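Is it worth switching my under-12s to a back three halfway through the season?

Hi all! I coach the under-12s at Clasham (9-a-side) and we've conceded 16 goals in our last 4 games. Nearly all of them come down our left. The kids are great and they try like mad, but my full backs love to get forward and then can't get home again. I've been thinking about going to three at the back with two wide players who can drop in. Has anyone made that change in April with the season still going? Did the players get it? I only have them for one hour a week.

Noel Pascual

Do it! We switched at Sillamer with a group the same age and I loved every minute of it. Start with the middle center back – pick your best talker, even if she isn't your best tackler. Ours was a quiet kid in school and a foghorn on the field. Spend the first session on one thing only, which is who goes to the ball when it comes down the side. Walk it through with no opponents, then add two attackers, then four.

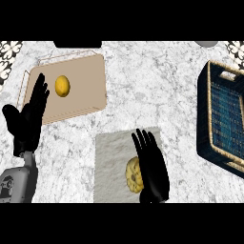
Anqi Mao
Youth coach and regular contributor

Then play a real game and keep your mouth shut for the first ten minutes (hard, I know). They'll leave gaps and they'll shout at each other, and by the second half you should see the near-side center back starting to slide over without being told. When ours did that for the first time I cheered so loudly the other bench looked over!

Your full backs will probably enjoy it too. Tell them they can still bomb forward, but only one at a time. If the left one goes, the right one tucks in. We used the word "seesaw" and it stuck.

Expect a rough first match. We lost ours 4-1 and then let in one goal in the next three.

Graham Ackroyd

Formation doesn't matter at that age. Let them play.

Begoñe Montoya

I half agree with Graham, but 16 goals in 4 games isn't much fun for a keeper, so I'd try something! Before you change the shape, watch where your left midfielder is when you lose the ball. Ours was always standing next to the striker. We asked him to run back to the halfway line first and look for the ball second, and that fixed a lot of it for us with the same back line. If it doesn't help, go with Anqi's plan. Great age to coach, by the way – they'll try anything you ask. Let us know how Saturday goes!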